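Ticket : nappe vichy qui ne reste pas pliée / plis qui reviennent
Ouvert par : Cuiping Guo
Rubrique : Linge de table
Produit : tissu vichy gris et blanc, vendu au mètre chez Lultilard
Statut : résolu (enfin, je crois)

Message initial

Bonjour à toute l'équipe, et pardon d'avance, je suis bavarde !

J'ai acheté du vichy gris et blanc chez Lultilard pour faire des nappes et des torchons assortis (on reçoit souvent du monde le midi, je voulais quelque chose de gai mais pas rouge, le rouge ça fait pique-nique). Les carreaux sont petits, bien nets, la couleur me plaît beaucoup. Le souci, c'est le pliage. Je plie en longues bandes, comme le conseille votre fiche, je pose la pile sur l'étagère, et quand je reviens le lendemain les bandes ont glissé l'une sur l'autre, le bord du dessous ressort sur le côté et il y a des faux plis partout. Si je repasse, c'est impeccable pendant une soirée. Ensuite ça recommence.

Ce que j'avais déjà essayé avant d'écrire :
- repasser à fer moyen, avec vapeur
- repasser à fer chaud, sans vapeur
- plier en quatre au lieu de plier en bandes (pire, on voit une croix au milieu de la table)
- mettre un gros livre de cuisine dessus pendant la nuit

Le livre de cuisine a un peu marqué le tissu, je ne recommande pas.

Réponse du support Popescu, résumée par moi

On m'a demandé si le tissu avait été lavé avant la coupe. Oui, une fois, à 30. On m'a aussi demandé si j'avais coupé dans le droit fil, et là j'ai eu un petit moment de solitude. J'avais suivi les carreaux à l'œil, un soir, avec la radio allumée. Ils m'ont conseillé de vérifier ça en premier, puis de reprendre le pliage étape par étape en notant ce qui se passait. Voici donc mes notes, que je recopie telles quelles.

Étape 1 - Vérifier le droit fil

J'ai tiré un fil sur le petit côté et je l'ai suivi jusqu'au bout. Sur la grande nappe, décalage de 2 cm à l'arrivée ! Forcément, quand on plie bord à bord, les carreaux ne tombent plus en face et le tissu tire en biais. J'ai recoupé, j'ai refait l'ourlet (ma machine Jokisier a cassé une aiguille au passage, mais c'est une autre histoire et un autre ticket).
Résultat : mieux, pas parfait.

Étape 2 - Changer l'ordre du pliage

Avant, je commençais par la largeur. Maintenant je plie d'abord dans la longueur, je lisse avec la main du centre vers les bords, et seulement après je rabats. Il faut regarder les carreaux pendant qu'on rabat : s'ils se mettent à pencher, on rouvre et on recommence. C'est le pli intérieur qui m'embêtait le plus, celui qu'on ne voit pas quand la pile est faite. De dessus on a une belle bande bien large, et au creux, entre les deux épaisseurs, ça plisse tranquillement sans rien dire. Et dès qu'on pince le bas du tissu pour le déplacer, tout se fronce à cet endroit et les petits carreaux se déforment. 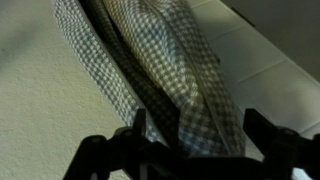

Étape 3 - Déplacer la pile sans la pincer

Votre collègue avait raison sur ce point, je l'admets volontiers. Je prenais le linge par un bout, comme un torchon qu'on attrape au vol. J'ai essayé de glisser les deux mains à plat dessous, en soutenant toute la longueur, et les bandes restent à leur place jusqu'à l'étagère. J'ai refait le test samedi avec la nappe et les torchons, même chose. Par contre mon mari, lui, continue à tout attraper par le coin, je n'ai pas de solution pour ça.

Étape 4 - L'amidon

J'ai testé le spray Vurnum, flacon de 300 ml, sur un torchon d'abord. Une brume légère à l'envers, on attend un peu, on repasse. Le pli tient nettement mieux et le tissu ne devient pas cartonné. Sur la nappe j'en ai mis trop, évidemment, et j'ai eu des petites traces blanches sur les carreaux gris. C'est parti au lavage suivant. À savoir quand même : j'ai vidé presque 300 ml pour la nappe et les torchons, donc prévoyez le flacon de 500 si vous avez beaucoup de linge.

Où j'en suis

Droit fil corrigé, pliage dans la longueur, deux mains dessous, un voile d'amidon. La pile tient depuis plusieurs jours et je n'ai pas ressorti le fer. Il me reste une question : est-ce que je peux ranger les nappes roulées sur un tube en carton, ou est-ce que l'ourlet va marquer à travers les épaisseurs ? J'ai gardé le tube du magasin, il est solide mais un peu court.

Vous pouvez passer le ticket en résolu, je le rouvrirai si le tube fait des siennes. Et merci pour votre patience !

Cuiping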